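Quick one, notes from the Zuneo runs

28 April 2026

Numbers first. 3,446 demos recorded with the hand-held grippers, 1,922 kept after filtering. Trained the same policy on both sets, same seed, same everything. The smaller set won. Not by a little either - 80 percent success on the folding task, and the full set never got close.

Marcela Kratochvíl called this back in September and I argued with her for a whole lunch. Fine. She was right.

What got thrown out: demos where the marker tracking dropped, and demos where the person paused too long mid-task. The pauses were the bigger problem I think. Policy learns to pause, then it just sits there. Havent proved that yet.

Other thing we added is the head camera on top of the gripper views. Small one on a black strap, points forward and down. Gives the model the whole table when the gripper is right up against the cloth and sees nothing but cloth.

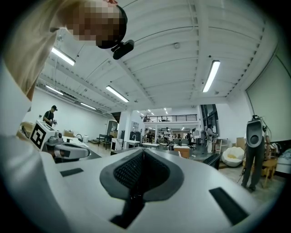 Still to do

Rerun with only the tracking filter, then only the pause filter, so we know wich one matters. Should of done this first.

Try it on the Rizk arm. Different reach, so the wrist offsets need redoing - 2 days probably, more if the calibration script acts up again.

Finger pads. Some are wearing smooth and I want to know if old pad demos hurt anything.

Plots when I get them off the other machine.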